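Flidgate Community Forums
Board: Supplies, Packing and Workroom Practice
Topic: Storage and grouping of tape rolls on a shared table

Posted by: trindade_stores
4 June 2019

Members are invited to comment on a draft rule for the Trindade workroom. The draft states that tape is to be left on the table at all times and grouped by the sheet it is used with. At present rolls are returned to the supply cabinet after each task, and 112 requests for tape were logged last quarter. The table is shown below.
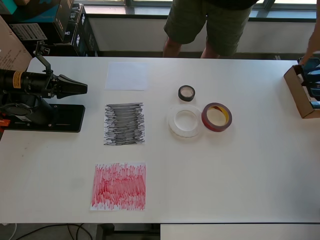

Tape rolls and marked sheets, shared table.

Comments will be accepted until the July review.

Posted by: paperclip_131

I support the draft in part. Leaving the rolls out is sensible. Grouping by sheet is less so, as the sheets are replaced often and the rolls are not. In our office the clear tape is used for nearly everything, and it would have to belong to every group at once.

Posted by: northledge

I must disagree with leaving tape out. Rolls laid flat on an open table collect dust along the edge, and the first turn is then wasted. Our department wrote a rule similar to yours and withdrew it. A covered tray serves better.

Posted by: trindade_stores

A tray was considered. The objection was that users put the rolls in a stack, and the narrow ones are then hidden under the wide ones. On the table they can be told apart without lifting anything. The second view has the white roll, the black roll and the red roll near the back, with the red one resting on a patterned sheet.
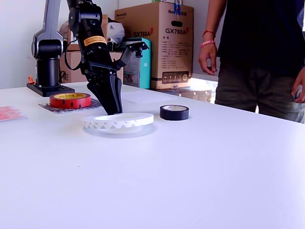
Re: Storage and grouping of tape rolls on a shared table

Posted by: northledge

The red roll is my point exactly. A roll set down on a sheet will sooner or later be picked up with the sheet attached. I would ask that the rule say plainly: no tape on paper.

Posted by: paperclip_131

Agreed on that wording. I would add that double-sided tape should have a fixed place of its own – it is the one type that causes damage when misplaced. We order from Zesten in cartons of 152 and lose several rolls in each carton to crushed edges.

Posted by: trindade_stores

The wording is accepted and will go into the second draft. One further view.

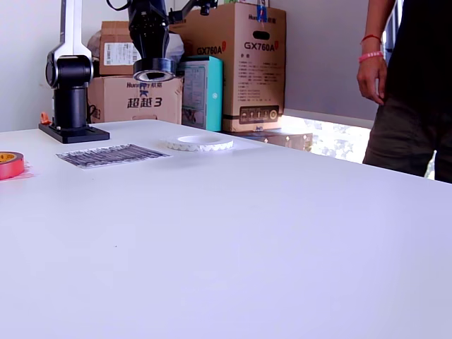

Spacing is the part of the draft on which I am least certain. The first version required one hand's width between rolls, and two members found this excessive for a table that also has to take paper. With the white roll set toward the back and the red-orange one at the far left, the dark printed sheet can lie flat with no tape on it. I would accept that as the standard and drop the measurement.

Posted by: idik_office

Please keep the measurement. Without one, each shift will apply its own standard.

Posted by: northledge

I concur with the previous member. I also maintain my preference for a tray.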